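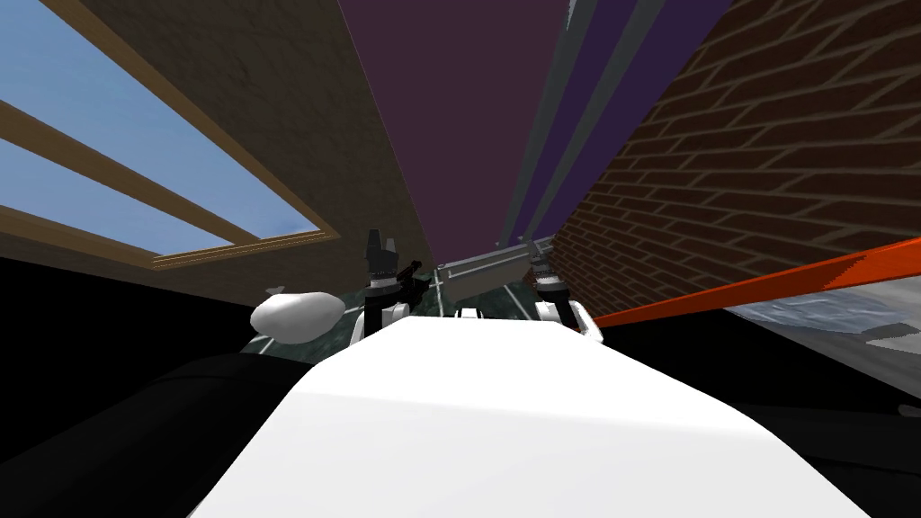 Gripper comparison: where we've got to

Hello Themba, this is the update I promised you, dated 23 Dec 2020 so it lands before everybody disappears.

The short version is that the simulated kitchen is up and running and both grippers have had a proper go in it. I've got the two arms working over the dark green worktop, seen from the robot's own body, and the tilted view is the one I'm using for all the runs (it took me a while to get used to it!). The rooms change their colours and walls between batches, so don't be surprised by purple panels next to brick.

What I ran

We did 289 attempts with the Mernex fingers and the same number with the Ikine ones, using the same small objects and the same start positions. Mernex managed 231 good grasps and Ikine was 40 behind. I expected it to be closer, to be fair. Most of Ikine's misses were on thin things like rods and handles, where the fingers closed a touch early and pushed the thing away. On rounder, smoother shapes I'd happily use either.

The controller

I swapped the old Fourie controller for the Barnisine one halfway through the setup work, before any of the counted runs. It's much smoother when both arms reach in together, and I've stopped getting that little shudder at the wrist. The downside is that it's slow to start – I make a cup of tea while it loads – and 11 runs had to be thrown out and done again when it lost track of the left arm. I've reported that to them and I'm waiting to hear back.

Money and time

Nothing extra to ask for this time. The licence is paid up to June and I haven't touched the travel money, for obvious reasons.

Next

I want to try the Ikine fingers again with a later closing point, as I think we've been a bit unfair to them. After that I'd like to move the body camera slightly higher and see if the gap between the two grippers is easier to judge. If you'd still like the real hardware ordered in the new year, I'd go for one Mernex pair first and hold off on the second until those runs are in.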